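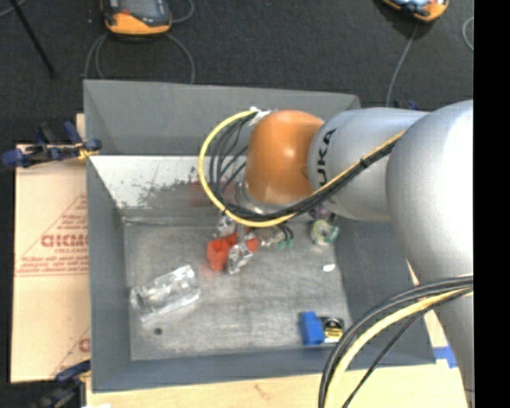
The Second Guess

At a small lab in Dernby, the software that decides where a robot should put its fingers has learned to change its mind

The first thing you notice in the Odilcombe lab is how little of the talk is about the robot. The people here spend their days within arm's reach of a KUKA, and they will happily discuss it if asked, but what they really want to show you is a log file. It scrolls up a monitor in pale text on black, and every line is a moment when the machine thought about grabbing something and then thought again.

I came to Dernby in August to see a piece of software called Katmont. It is a grasp planner: you give it a view of a bin full of mixed stuff, and it tells the arm where to go, at what angle, and how to get back out. That sounds like a solved problem if you have seen the videos, and for a bin full of identical boxes it pretty much is. Put a clear plastic bottle next to a bright blue block, though, and things get interesting in a hurry.

The bottle is everybody's favorite enemy. A depth camera works out how far away things are, and clear plastic fools it badly. Light goes through, bounces around, comes back from the wrong place. In the raw depth view I was shown, a bottle lying in a gray bin looked like a shallow puddle with holes in it. The metal floor doesn't help, because a scratched shiny floor throws its own false readings, and a red object near it will tint the surface enough to confuse anything that sorts by color.

Older planners dealt with this by filling in the holes. They would guess a smooth surface, plan a grasp on the guess, and send the arm down with total confidence. Katmont keeps the holes. Each patch of the bin gets a shape plus a number for how much the software believes that shape, and the belief travels along with everything that comes after. A grasp on the blue block might score high with very little doubt. A grasp on the bottle might score higher, on paper, and carry so much doubt that the planner sets it aside for later.

"Later" is where it gets fun. Once the easy things are out, the view is better, and the bottle may get a second look from a different wrist angle. I watched the scores shift on the screen as the bin thinned out – numbers that had been gray and sulky turned green one after another, and I caught myself leaning in as if it were a ball game.

Planning with the cables on

The part of the system I expected to find dull was motion planning, the step between choosing a grasp and actually moving. I had it completely wrong.

A planner usually thinks of a robot as a chain of solid shapes. Check that none of those shapes hits the bin, the table or each other, and off you go. But a working arm wears its wiring on the outside. On this one, a yellow cable loops out wide around the orange wrist joint, with a fan of black strands running inside the loop before they gather and follow the arm back toward the big joint. None of that is in the maker's model of the arm. It all moves when the wrist turns, and it can brush the things in the bin or snag on the rim.

For a long time the lab handled this the way most labs do, by wrapping the wrist in a big invisible bubble and forbidding the bubble from touching anything. It was safe, and it also ruled out half the corners. Items against the walls simply never got picked, and the log would fill with the same complaint, no path found, over and over, while something sat there in perfectly good light.

The fix is a module named Kirui, and it is my favorite thing in the building. Kirui keeps a rough running model of the cable loop: where it is tied down, how long the slack is, which way it will swing for a given wrist turn. It isn't a physics simulation, which would be far too slow. It was built from 400 recorded wrist poses, with the loop's outline traced by hand in each one (a job that was described to me with a thousand-yard stare), and between those poses it just blends. The result is a lumpy shape that follows the wrist and is a good deal smaller than the bubble. The planner checks against the lumpy shape, and the corners open up again.

There is a catch, and the team is upfront about it. Move a tie by a couple of inches and the model is wrong. So the software now watches for that too. Before a session, the arm goes through a short warm-up of slow turns while a camera compares the real loop with the expected one. If they disagree too much, Kirui falls back to the bubble and says so in the log. People in the lab call this "putting the mittens on."

What the log is for

Back to that log, then. Every attempt leaves a record: what the planner saw, which grasps it considered, what it gave up and why, what the gripper felt when it closed. A replay tool lets you drag a slider back to the instant of the decision and change one thing. Raise the doubt on the bottle. Shrink the gripper's opening. Pretend the cable loop isn't there. The planner reruns from that point, and you see the choice it would have made.

I was allowed to drive it for most of an afternoon, and I had trouble giving up the chair. My attempt involved a round green-and-white object near the right side of the bin, with a dark purple item close above it. The planner wanted the round one first. I was sure that was a mistake and that the purple thing should go first, so I forced the order and ran it forward in replay. Kirui promptly flagged that my route put the wrist too near the wall, with the loop pushed against it. I tried again with a tilt. Same flag, different strand. On the third go I got a path that worked and took nearly twice as long as the one I had overruled.

The whole history so far comes to 3000 attempts, and 2520 of those ended with an object out of the bin and set down where it belonged. The people here are proud of the second number and far more interested in the gap between the two. Every failed attempt gets a label by hand, and the labels are wonderfully plain. "Rolled." "Two at once." "Thought the shine was an edge." "Right idea, wrong height." The categories have changed several times, and old failures get relabeled whenever they do, so the pile keeps turning into something new to study.

A change to the planner has to get through the replay before it gets near the arm. The gate is a set of 50 difficult moments picked out of the history, and it includes a few that no version of Katmont has ever handled well. You are allowed to fail those. You are expected to fail them differently from last time, and to write down how.

Slow is a setting

The arm moves slower than I had pictured. It eases down, pauses just above the target while the planner takes one more look, and then commits. That pause is written into the code as a single value, and there has been a long friendly argument over it. Cut it and you pick faster, but the last look catches a surprising number of bad guesses, mostly objects that shifted when a neighbor was lifted out. Lately the pause has become something the planner sets for itself. High belief, short pause. Low belief, long pause, and sometimes the arm backs off altogether and goes for something else.

I love this. You can stand at the wooden table and read the software's mood from the way the arm hangs in the air. For the blue block it barely hesitates. For the bottle it hovers, and hovers, and the log ticks past on the monitor with one candidate after another.

What comes next is soft things: bags, sleeves, anything that changes shape when you squeeze it. The doubt numbers will have to cover what an object might become once it's held, along with where it is now, and there is a whiteboard full of ideas for that, about half of them crossed out. Kirui may get involved as well, since a floppy bag and a loop of cable have plenty in common from a planner's point of view. The first soft items go into the bin once the tracing is finished, and the tracing, I was told, is going slowly.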